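Indoor humidity and the heating season: notes for Grerwood residents

The relative humidity of a heated apartment depends on three things: how much moisture the household produces, how much air is exchanged with the outside, and the temperature of the coldest surface in the room. Residents usually adjust the first and forget the other two. Darcy Grewal in building services has collected the readings from the hallway sensors since the heating came on, and the highest values were found on the north side of the Sernska block. Several apartments there stayed above 70 percent overnight. At that level, condensation forms on window frames and in outside corners, and mold follows within weeks if the surface is left alone. 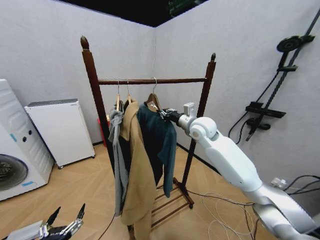 Ventilation

Open two windows on opposite sides of the apartment for 10 minutes, morning and evening, with the radiator valves turned down. A window tilted open all day exchanges less air than expected and cools the wall around it, which makes condensation more likely at that spot. Kitchen and bathroom fans should run until the mirror is clear. The filters in the Harahap units are due for replacement in March; Kohei Mizuno will post the schedule by floor. 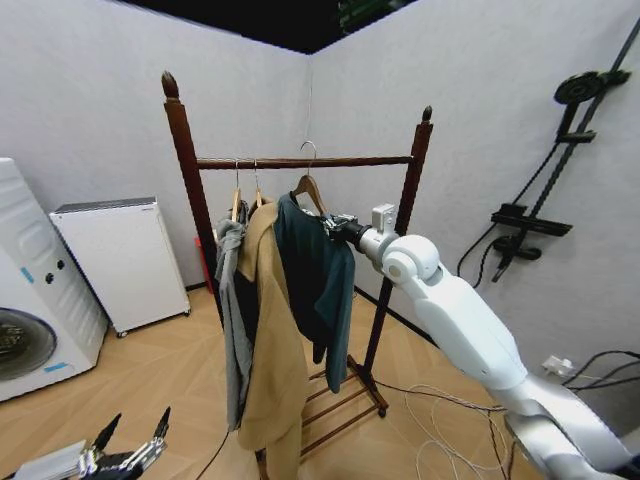 Cold surfaces are the harder part of the problem. Air against an outside wall needs to move, and anything that blocks it lowers the surface temperature. Wardrobes with solid backs should stand a hand's width from the wall. An open rack, with a rail between two posts and a low base of crossbars, lets air pass between the hangers and is the better choice for a room corner. Long garments should still hang clear of the plaster. Marlene Bélanger has a surface thermometer that can be borrowed from the office on Saturday.

Residents who want their own hygrometer should place it at chest height on an inside wall, away from radiators and direct sun. Readings taken on a windowsill are of little use.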